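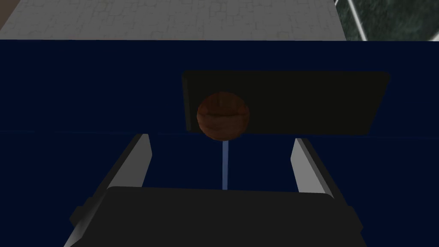 Fig. 1. Gripper view, fingers open, ball ahead of the palm.

Courses > Simulated Robots > Unit 3 > Setting Up the Two-Armed Cell
Reading time: 3 minutes
Search the handouts

Welcome back, everybody! This handout goes with the March lab, in which each pair looks after one simulated robot, from first load to final check. We call ours Drumari, and the software it lives in is Turkaner. It's all pixels, I know, but please treat it the way you'd treat a real machine in a real shop — most of the habits carry straight over, the good ones and the sloppy ones too.

Start with the hand. Load the room, leave the arms where they are, and open the view that looks out past the palm. Drive the fingers open, then closed, then open again, slowly, and watch both plates. They should lean in by the same amount and stop at the same height. If one lags, go to the joint page and compare the two limits before you touch anything else. Last year a pair spent a whole evening rewriting their grasp code (lovely code, too!) when all they had was a mistyped limit on the left finger.

Next comes the body view. Many of you will find the picture leaning badly the first time, with the floor running off downhill, and will want to fix it by turning the room. Please don't turn the room! Read the head angles first and write them in your log, then look for both hands over the edge of the white body. 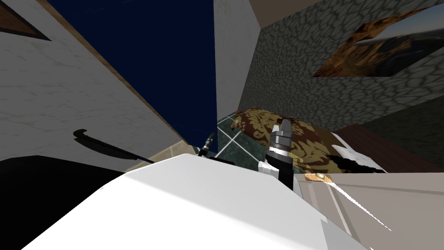
Ffion Rowlands wrote in the margin of the draft that she would zero the head before the arms are even switched on, and that students who do it the other way round end up chasing two errors at once. She also asked for the reset to come with a saved copy of the old settings.

I've taken both suggestions gladly. So: save, zero the head, then wake the arms, left before right. Run the short reach test at 716 steps, and if it finishes without a joint warning, run the long one at 2280. Go and get a coffee during the long one. You've earned it, and hovering over the screen won't make it go any faster.

When you move the base to a new spot, do the body view over again from the beginning.

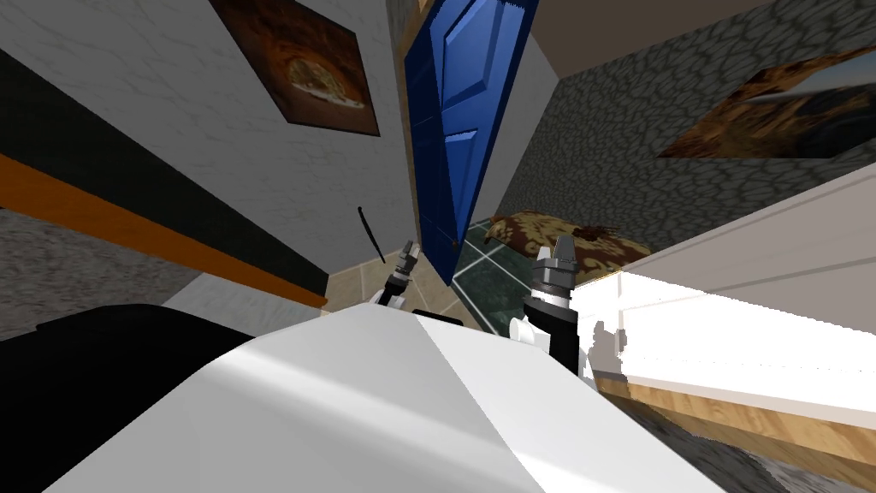
Keep the old log entries as well, even the embarrassing ones, and put the new head angles on a fresh line underneath. Bezawit Moges has a blank log sheet for anyone who has run out. Hand in the sheet with your saved settings, and bring a note of any joint warnings to the next lab so we can go through them together.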